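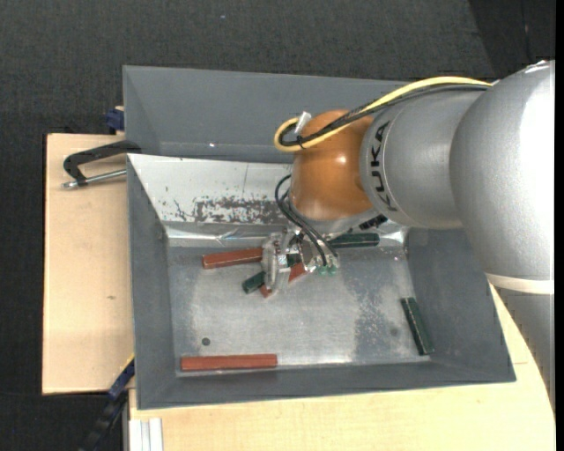 3.2 Blocks and Bins

The object set was designed to hold shape nearly constant while allowing color and arrangement to vary. All of the objects are long, narrow bars. Earlier work at Trirnley used mixed household items, and it was difficult in that work to separate the effect of an item's shape from the effect of where it lay in the container. A set of similar bars removes much of that difficulty. It also produces the kinds of contact that matter most for this study: bars lying side by side, bars crossing one another, and bars resting with one end raised on a neighbor.

The blocks were cut to order by Zeslow and painted at Trirnley before the first trials. The full order came to 667 blocks, including spares. Each block received two coats of Vason matte paint and was left for a full day between coats. Blocks with visible drips or raised edges were sanded and painted again. Small chips at the corners were accepted, as such wear appears early in use and would have been present in any case by the end of the study. A block was withdrawn only when bare material showed along one of its long faces.

Two colors were chosen for the trials reported in this section, a brick red and a dark green. Figure 2 shows three blocks of each color in the gray bin. The two colors differ clearly in hue, but both are fairly dark, and in dim light the edge between a green block and its own shadow can be hard to find. This was considered useful. A brighter pair was tested in October and was found to make the boundaries between overlapping blocks too easy to mark by hand, so that the two people marking each layout almost never disagreed.

The bins are rectangular and gray. Five were bought from Mtshali in a single order so that the inside surfaces would match. Gray was preferred to white because it gave less glare under the ceiling lights and did not take on visible paint marks as quickly. During trials the bin in use stood on light wooden surfaces, and its position was checked at the start of each session. Bins were wiped with a damp cloth at the end of the day and allowed to dry overnight.

Layouts were prepared by hand. For each layout, the blocks were held together above the bin and released, and they were not straightened afterward. If a block came to rest outside the bin, or stood on end against a wall, the layout was discarded and the blocks were released again. A total of 300 layouts were kept. No attempt was made to balance the number of crossings between layouts, and the amount of overlap therefore varies considerably across the set. Some layouts contain a single loose pile, while others have blocks spread along the walls with little contact between them.

Each layout was marked for the color of every block, the order of the blocks from top to bottom wherever they overlapped, and any contact with a wall of the bin. Where the order could not be determined from above, the marker was instructed to record it as unknown. The treatment of these unknown cases is discussed in Section 4.1.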